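Bidatix News, June 2024

Chip returns, start lists and what we learned at the Avstead relay

Dear timekeepers and race organizers,

The spring part of the season is over and I want to write down some points from the Avstead relay while I still remember them well. Many of you have asked us by e-mail about relay timing, and I think one longer answer is better than ten short ones.

Avstead had 664 runners this year in teams of four, with one exchange zone used by all the legs. The organizers decided to give one chip to each team and let the runners pass it over with an ankle strap. It is the cheaper way, and for many years it was the only way. The problem is the time in the zone. A tired runner bends down, the strap is wet, the next runner has cold fingers, and the team loses many seconds. Some teams practiced this and some did not, and you could see it in the results.

For next year Avstead will give a chip to every runner. In our system this means that you create the team first, then add the members in the order of the legs. Please do not skip the order. If the order is missing, the software takes the bib numbers from low to high, and this is often wrong, as teams like to change the order on the last evening. You can still correct the order after the start, under Teams, Legs, Edit, but then you must press Recalculate once. Without it the public results page keeps the old splits.

The mat in the exchange zone

We had one long discussion with Fahad Sandhu, who was the head of timing at Avstead, about the place for the mat. At first it was at the entrance of the zone. Then the incoming runner gets a time, but the outgoing runner is already standing inside, and the antenna reads him too when he warms up near the line. We saw reads from runners who were still waiting for their leg. Fahad moved the mat to the exit and put a tape on the ground three meters before it. After this change the data was clean.

If you must keep the mat at the entrance, set the minimum leg time. It is in the race settings and the default value is zero. At Avstead we used 200 seconds for the short leg, and it removed all the false reads without touching a real one. For a children's race please use a smaller value -- some of them are very fast on a short loop!

Start lists with changes

The second subject is late changes. Until now you could upload a new start list only as a full file. Many organizers told us that this is dangerous, and I agree with them. One club uploaded an old file by mistake and lost all the payments marked at the desk. From version 3 of the desk tool, you can upload a file that has only the changed rows. The system compares them by bib number and shows you the old and the new value side by side before you confirm.

Two things to know about it. An empty cell means "no change", so if you want to delete a club name, you must write a minus sign in the cell. And the column names must be in English for the moment. Other languages will come in October.

Results on the phone

Ebuka Ogbonna has rebuilt the results page for small screens. The table was too wide and people had to move it left and right to find the net time. Now the page shows place, name and net time, and the rest opens when you touch the row. Split times are in the order of the course, also when the runner missed one mat. A missed mat is shown as a line, and it is no more counted as a zero. We received many complaints about this zero and I am glad that it is gone.

The page also has a search by team name. You can write only a part of the name.

Batteries and chargers

If your readers have the gray battery pack, please charge it fully before you put it away for the summer, and again after two months. A pack that stays empty for a long time often does not come back. Replacement packs are available from Abbasi, order number 1615, and the delivery takes two weeks at this time of the year. Please order before you need it. We keep a few packs in the office for emergencies, but they belong to the rental sets and we want them back after the race.

From our table
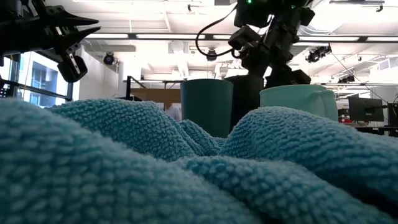
Cups, a mug and a blue towel.

Next races with our timing

The Gekodano trail run is the next big one for us. It has two courses with the same start and the same finish, and the long course passes the finish mat once in the middle of the race. If you have a similar course, write to us before you set it up. You need a lap rule for the long distance only, and it is easy to put it on both by accident. Then the short-course runners stay "on course" in the results for ever, and their families begin to call you.

We still look for two people who can help at the Gekodano finish line. You do not need to know the software, but you should be comfortable with standing outside for a long day and with reading bib numbers aloud. Food and travel are paid.

Questions about relay settings can go to the usual support address. Please write the name of the race in the subject line, and attach the log file from the reader if it is about missing times -- the screenshot alone does not help us very much.

Good running to all of you,
The Bidatix team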